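Looking after the two-arm cell at Wadside

The cell at Wadside is a frame of black extrusion with a light table across the front and two black arms carried above it. It was put together last November and has been in use most working days since. At the moment it packs toiletries: wrapped toothbrushes, bottles and a canister, all into a wire basket. This page collects notes on how we keep it running. People at Irkar and Mirani have asked how much attention a cell like this needs, and the answer is a little every morning and one longer session when the grippers start to drift.

The fingers get the closest look. We check that the tips nearly meet along a narrow, even gap, and that neither finger has twisted on its mount. The stepped inner faces collect dust and bits of film, so they are wiped with a dry cloth before anything else is done. A canister stood near the fingers makes a handy first test piece, being smooth, round and easy to knock over. 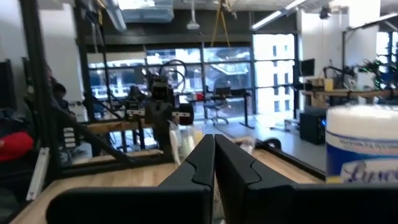

Virgil Voicu

The gap is checked from the wrist camera with the fingers almost closed. If one tip sits higher than the other, slacken the two finger screws, close the gripper on the brass gauge and tighten again. Don't correct it in software. We did that for a while, and each new finger set then needed its own numbers.

Cables come next. The loop over each arm has to be long enough for full reach and short enough to stay clear of the frame. Run the arm slowly to its furthest corner and watch the loop the whole way. The ties are replaced every 2000 cycles – sooner if one has gone white at the bend.

Film wrapping is the hard part of this job. It creases, it shines under the ceiling lights, and the bunched ends catch on the wire of the basket. Bianca Furtună set the grip force to 70 on our scale after trying a good many values. Lower than that and the wrapper slides over the handle; higher and the fingers hold on to the film when they open.

The overall view of the table is set separately. Brushes go down at mixed angles, some overlapping, with the basket further back and the bottles already in it.

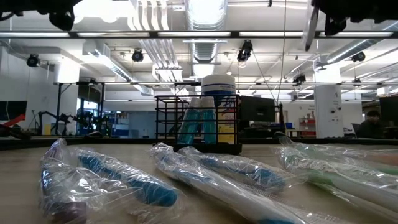

Once the basket position is taught, mark its corners on the table with tape and leave the tape down. A basket a finger's width out of place is enough to make the arm touch the rim on the way in. We logged 542 picks in the first full run after the last service, and 456 of them needed no second try. Most of the others were brushes lying across each other.

Spare fingers are kept in the drawer marked Clirley, left and right in separate bags. They look alike but do not swap. Please write the date on the bag when a set goes back in, and put worn ones in the tin.

Still to do: a new cover for the left cable loop, and a second gauge so that both arms can be checked together.

Wadside cell notes | Page updated 4/17/20 | Contact: Virgil Voicu, workshop office | © Wadside | Back to top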